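Matov 餐具整理台

Matov 餐具整理台（简称 Matov 台，工作人员一般只说“台子”）是餐饮服务企业 Urka 在 Talpur 备餐中心使用的双臂机器人工作台。它的任务是把盘子、杯子等餐具放到架子上，并且把桌面上的包装材料拿走。这个条目介绍 Matov 台的工作内容、它在备餐中心的使用情况，以及它给那里的工作人员带来的变化。

目录
1 名称
2 背景
3 工作内容
4 布置
5 引入过程
6 对工作岗位的影响
7 操作与交接
8 安全规定
9 局限
10 评价
11 相关用语
12 参见

1 名称

“Matov”原来是 Urka 内部一个项目的名字，项目的范围比较大，除了餐具整理以外，还包括托盘运输和库存登记。后来运输的部分单独进行，登记的部分并入了另外一个软件，名字就留给了餐具整理的部分。在备餐中心的文件里，“Matov 台”指整个工作台，包括桌子、两条机械臂、夹爪、架子和控制柜；“Matov 程序”只指控制机械臂的软件。两个说法在日常谈话中经常混用，早期的故障记录里也有混用，所以阅读旧记录的时候需要看上下文。

中文资料中有时候写成“马托夫台”。Urka 自己的中文手册没有采用这个译名。

2 背景

Talpur 备餐中心为 Pistoletti 办公楼群的员工餐厅准备餐具和冷食。餐厅有 386 个座位，中午分批用餐，餐具在备餐中心清洗、整理，然后用推车送到各个楼层。

在使用 Matov 台以前，整理工作全部由人手完成。工作人员站在长桌旁边，从周转箱里取出餐具，检查，放到架子上，再把架子推到存放区。新采购的餐具和临时补充的餐具常常带有塑料包装，需要先拆开，包装要分开收集。这些动作都不难，可是重复的次数很多，站立的时间也长。备餐中心的排班表把这个岗位叫做“上架”，一个班次有五名工作人员轮流担任。

上架岗位的人员变动一直比其他岗位多。很多人做几个月以后申请调到冷食组或者配送组。班组长 Chiharu Oda 在给公司的一份意见里写道，上架这个岗位的问题在于“手一直在动，脑子没有事情做，可是又不能走神”。她同时提醒，如果机器只接过容易的部分，把麻烦的部分全部留给人，那么岗位会变得更累。这个意见后来成为讨论 Matov 台时经常被引用的一句话。

Urka 曾经考虑过传送带式的设备。传送带式的设备速度快，但是要求餐具的形状统一，占用的地方也大，备餐中心的房间比较窄，中间还有一根柱子，不适合安装。双臂工作台的速度慢一些，可以放在原来长桌的位置上，供水和排水都不用改动。

3 工作内容

Matov 台的工作分成几种任务。操作员在屏幕上选择任务，机械臂按照任务执行。常用的任务有以下这些：

盘子上架。机械臂从桌面上取一个盘子，转动方向，让盘子立起来，然后插进盘架的竖条之间。

杯子摆放。机械臂把杯子放到杯架上，不同颜色的杯子分列放置。

清理桌面。机械臂夹起塑料袋一类的轻的包装物，放到指定的位置。

复位。机械臂回到等待的姿势，夹爪张开。

其中盘子上架是最早开发的任务，也是使用时间最长的任务。平放的盘子对夹爪来说不容易抓取，盘沿和桌面之间的空隙小，夹爪的手指如果太低，会碰到桌面，太高就夹不住盘沿。Matov 程序的做法是让夹爪从侧面靠近，先停在盘沿旁边，确认高度，再合上手指。这个停顿在观看的人看来好像机器在犹豫，新来的工作人员常常问是不是出了故障。手册里专门写了一句：“停顿属于正常动作，请不要按停止键。” 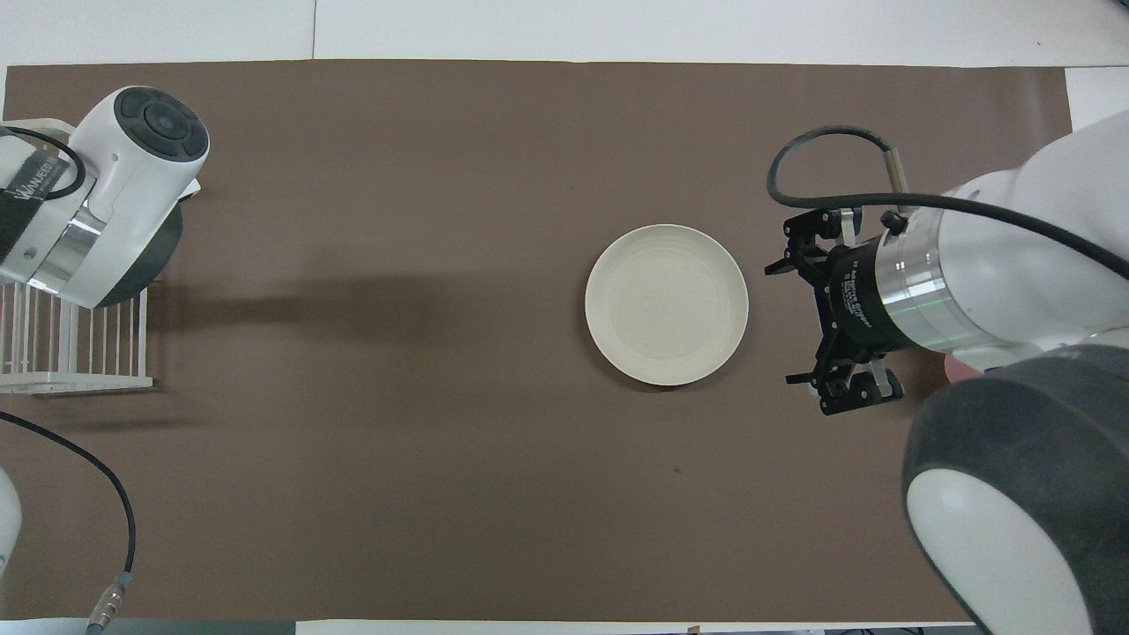

盘子平放在棕色纸面上，右侧机械臂的夹爪张开，停在盘沿旁边。

盘子夹起以后，机械臂先把它抬到比盘架高的位置，再移动到盘架上方，最后慢慢放下。如果盘子碰到竖条，机械臂感觉到阻力，会退回一点，换一个角度再试。连续试两次都没有成功，程序就停止，屏幕显示“请协助”，由操作员把盘子拿走或者放好。

清理桌面的任务是后来增加的。塑料袋的形状每一次都不一样，又轻又透明，摄像系统对它的识别比对盘子的识别差。开发的初期，机械臂有时候夹空，有时候把袋子推到桌子边上。现在的程序要求夹起以后先抬高，检查夹爪中间是不是真的有东西，然后才移动。

4 布置

工作台的桌面是白色的，上面铺一张大的棕色纸，工作人员把它叫做“垫纸”。垫纸的颜色和白色的盘子、白色的架子区别明显，对摄像系统有帮助。纸也让工作人员容易看到桌面是不是脏了，脏了就换一张。换垫纸的时候，新纸的边要和桌面的边平行，四周留出白边。早期有人把纸铺斜了，程序仍然可以运行，不过放置的位置会有偏差，需要重新校准。

杯架和盘架都是白色的金属丝架子，放在垫纸上的规定位置。杯架在机器的右手一边，盘架在左手一边，中间的区域留给待处理的餐具。盘架可以斜着放，斜的方向由操作员在校准的时候输入。

在备餐中心，“左”和“右”的说法引起过不少误会。手册里的左臂和右臂是从机器自己的角度来说的，站在桌子对面的人看到的方向正好相反。后来公司决定，所有的口头交接都用“窗边的手”和“墙角的手”来代替左臂和右臂，书面记录仍然使用手册的说法。这个办法在安装位置改变的时候会失去作用，但是到现在为止没有人提出更好的办法。

每条机械臂的末端可以安装不同的工具，夹爪是最常用的一种。更换工具和校准属于技术人员的工作，一般操作员不参加。

5 引入过程

Matov 台的引入分成试用和正式使用两个阶段。试用阶段在备餐中心旁边的小房间里进行，使用的是淘汰的盘子和塑料杯。工作人员可以在休息时间去看，也可以提意见。意见写在一本放在门口的本子里，内容包括动作太慢、声音比想象的小、杯子的颜色为什么要分开等等。对于最后一个问题，技术人员在下面写了回答：颜色代表楼层，配送组需要这样分。

5月22日（星期一），公司召集上架岗位的全体人员开会，说明正式使用的计划。会议上公布了三件事情。上架岗位不裁减人员；原来的岗位津贴保留；操作员的工作由上架岗位的人员优先申请。也有人在会议上问，“不裁减”的期限是多长。公司当时没有回答期限，几周以后用书面形式补充说，期限到下一次合同更新为止。这个补充的时间晚于会议，后来受到批评。

正式使用从9月开始。开始的时候有两张工作台，安装在原来长桌的两端，中间保留人工上架的位置。公司原来打算再增加一张，由于房间的宽度不够，计划没有执行。

正式使用的头几个星期，工作台的任务量定得比较低，每一个班次处理 200 件餐具，其余的由人手完成。这个数字由技术人员和班组长一起决定。任务量低，操作员就有时间学习处理停机的方法，也有时间记录每一次停机的原因。后来任务量按照记录的结果调整，哪一种餐具停机少，就增加哪一种。

6 对工作岗位的影响

6.1 岗位内容

引入 Matov 台以后，上架岗位分成两种工作。一种是操作，负责看管工作台、补充餐具、换架子和处理停机。另一种是检查，负责看餐具有没有裂口、水渍和残留物，不合格的退回清洗。检查原来和上架是同时进行的，工作人员拿起盘子的时候顺便看一眼。机器拿盘子的时候不做这种检查，所以检查必须安排在前面，成为单独的一步。

这个改变在计划阶段没有被充分地考虑到。试用的时候使用的是淘汰的盘子，没有人关心盘子是不是干净。正式使用以后的第一个星期，配送组发现有带水渍的盘子送到了楼层，才把检查的步骤加上去。有的工作人员认为，这件事情说明人手的工作里面有很多没有写在说明书上的内容，在写程序以前应该先请做这个工作的人详细地讲一遍。

6.2 身体负担

工作人员普遍反映手腕的负担减轻了。把盘子立起来插进架子的动作需要转动手腕，一个班次里要重复很多次，这部分现在主要由机器做。站立的时间没有明显减少。操作员需要在两张工作台之间走动，有些人觉得走动比站着舒服，有些人的感觉相反。

检查工作对眼睛的要求比较高。备餐中心在检查位置上增加了一盏灯，并且规定检查和操作要在班次中间交换。交换的时间最初由班组长决定，后来改成由工作人员自己商量。

6.3 节奏

人工上架的时候，速度由人控制，推车来得急就做快一点，空闲的时候可以慢下来聊几句。机器的速度是固定的，它不会因为推车在等而变快。在午餐以前的时间，工作人员往往自己动手，把中间长桌上的一批餐具先做完，让机器继续做它的那一批。这种做法没有写进规定，班组长也不反对。

另一个变化是谈话减少了。原来几个人围着一张长桌，面对面站着，谈话很方便。现在操作员看着工作台，检查的人看着盘子，位置分开了。有工作人员在意见本里写，希望把检查位置移到长桌旁边。公司在重新安排电源以后接受了这个意见。

6.4 技能与收入

操作员需要参加培训，内容包括启动和停止、校准垫纸和架子的位置、阅读屏幕信息、写停机记录。完成培训的人得到操作津贴。没有申请操作员的人继续做检查和人工上架，收入不变。

关于津贴有过争论。一部分工作人员认为检查的责任比操作更大，盘子有问题的时候，被问到的人是检查的人，操作的人不会被问到，可是津贴只给操作的人。Chiharu Oda 支持这个看法，她在班组会议上提出把两种工作合成一个岗位，大家都参加培训，都得到津贴。公司同意先让愿意的人全部参加培训，津贴的问题放到合同更新的时候讨论。

6.5 与技术人员的关系

在使用工作台以前，上架岗位的人和技术人员几乎没有来往。现在操作员每天要和他们联系。开始的时候双方的说法不一样。技术人员说“位姿误差”，操作员说“放歪了”；技术人员需要知道误差的方向和大小，操作员知道的是“早上第一批容易这样”。后来停机记录表增加了一栏，叫做“当时的情况”，可以用自己的话写。技术人员承认，不少问题是从这一栏里找到线索的，比如垫纸受潮以后边缘翘起，影响了夹爪的高度。

7 操作与交接

每个班次开始的时候，操作员按照下面的顺序准备：

检查垫纸是否平整，需要时更换。
把杯架和盘架放到规定位置。
确认桌面上没有个人物品。
启动控制柜，等待状态灯变成绿色。
运行一次复位，观察两条机械臂的动作。
选择任务，放上第一批餐具。

餐具应该放在垫纸中间的区域，盘子平放，正面向上。盘子和盘子不要重叠。如果餐具带着包装，操作员可以自己拆开，拆下来的袋子可以留在桌面上，由清理桌面的任务处理，也可以直接放进回收箱。实际工作中大部分人选择后一种，因为比较快。

班次结束的时候，操作员让机械臂复位，把装满的架子推走，在交接本上写明当天停机的情况和还没有解决的问题。交接本是纸质的。公司提供过电子表格，使用了一段时间以后又改回纸质，理由是戴着手套不方便使用平板电脑。

在盘子上架和清理桌面两种任务交替的时候，一条机械臂可以夹着塑料袋，另一条张开夹爪等待，中间的盘子要等到袋子移走以后再处理。新操作员在这个时候容易着急，伸手去拿盘子，培训的时候要特别说明。

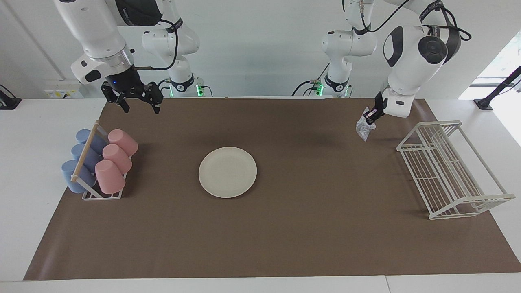

Riku Kinoshita 认为，等待的时间是这个岗位最需要学习的部分。他说，以前在长桌旁边，手停下来就觉得自己在偷懒，现在手停下来是工作的一部分，他用了很久才习惯；他还说，公司应该把看管机器的时间也当作劳动来计算，不能因为看起来没有动作，就在这段时间里安排别的事情。

他的意见和备餐中心当时的一个做法有关。正式使用以后不久，操作员在看管工作台的同时，被要求折叠餐巾和填写标签。支持的人认为这样可以利用时间，反对的人认为两件事情都做不好，而且“请协助”的提示出现以后，操作员往往不能马上过来，机器停着，推车也停着。经过讨论，折叠餐巾的工作交回冷食组，填写标签的工作保留，但是只在工作台复位以后进行。

8 安全规定

工作台的机械臂在碰到障碍的时候会自动停止。即使如此，备餐中心规定，机械臂运动的时候，手不能进入垫纸的范围。垫纸的边缘因此有了第二个用途，它成了一条容易看见的界线。盘架的一端有时会稍微超出垫纸，这一部分仍然算在范围以内。

处理停机的时候，操作员先按停止键，等机械臂完全不动，再拿开餐具。重新启动以前要口头告诉旁边的人。长头发需要扎起来，工作服的袖子要扣好，这些规定和备餐中心其他岗位相同。

机械臂的外侧有电缆，电缆形成弯曲的弧线，给运动留出余量。清洁的时候不能拉电缆，也不能用它来挂抹布。后一条是在实际发生过以后加上的。

打碎的餐具由人处理，工作台必须先关闭。碎片的清理包括更换整张垫纸，旧的垫纸连同碎片一起卷起来，放进专用的箱子。

9 局限

Matov 台能够处理的餐具种类有限。圆形的浅盘和塑料杯效果较好，深碗、带把手的杯子和长方形的大盘仍然由人手上架。玻璃杯在试用阶段测试过，公司没有公布测试的结果，正式使用的时候没有包括玻璃杯。

工作台对光线比较敏感。如果房间有窗户，下午的阳光照在桌面上会形成明显的影子，识别的结果变得不稳定。备餐中心的做法是在下午放下窗帘，部分工作人员不喜欢这样，他们希望工作的时候能看到外面。现在窗帘只放下一半，任务也尽量安排在上午。

透明的包装物仍然是停机的主要原因之一。袋子如果紧贴着垫纸，程序可能认为桌面上什么都没有。操作员的经验是先用手把袋子捏皱，让它立起来一点，然后再放回桌面。这个经验写进了操作员自己的笔记，没有写进手册。

此外，工作台不能判断餐具是否干净。增加检查功能的建议多次被提出，技术人员的意见是，在现有的摄像条件下，水渍和反光很难区分，不应该依靠它作出决定。

10 评价

对 Matov 台的评价在不同的人中间差别较大。公司的内部报告把它看作成功的例子，主要的根据是上架岗位的调动申请减少，手腕不适的报告也减少。报告没有比较总的工作时间。

工作人员的评价更加具体。年纪较大的人多数欢迎手腕负担的减轻，对培训的方式有意见，认为讲解太快，使用的外语词太多。年轻的人对培训没有困难，但是有人说，学会以后每天的内容差不多，新鲜的感觉很快就没有了。配送组的人关心的是推车能不能按时准备好，在他们看来，正式使用以后的变化不大，因为急的时候仍然是人手在做。

Chiharu Oda 后来对自己早期的意见作了补充。她写道，机器接过去的确实是容易的部分，留给人的部分更加需要注意力，不过人现在可以参加决定怎样分配这些部分，这一点和她担心的情况不同。她认为还没有解决的问题有两个，一个是津贴，一个是新人的学习。新来的人没有做过很长时间的人工上架，对餐具的手感不熟悉，机器放歪的时候，他们不容易看出原因。备餐中心因此规定，新人先在中间的长桌上工作，然后再申请操作员。

也有意见认为，这类工作台的讨论过多地集中在岗位数量上，对班次里面每一个小时怎么度过讨论得太少。持这种意见的人常常提到长桌，他们指出，保留长桌本来是因为工作台不够，后来它成了大家交谈、教新人和赶时间的地方，如果将来房间扩大，增加工作台的同时也应该保留它。

11 相关用语

垫纸：铺在工作台桌面上的棕色纸。

上架：把餐具放到架子上的工作，也指担任这个工作的岗位。

请协助：屏幕上的提示，表示机械臂已经停止，需要操作员处理。工作人员有时开玩笑，在自己搬不动箱子的时候也说“请协助”。

空夹：夹爪合上以后没有夹到东西。

复位：机械臂回到等待的姿势。

人工批：在中间长桌上由人手完成的一批餐具，和“机器批”相对。两种批次的架子使用不同的标签，方便以后查找问题。

窗边的手、墙角的手：口头交接时对两条机械臂的称呼，见“布置”一节。

12 参见

人机协作
餐具清洗与存放
重复性劳动
岗位轮换
双臂机器人
夹爪

本条目中“引入过程”和“评价”两节需要补充合同更新以后的情况。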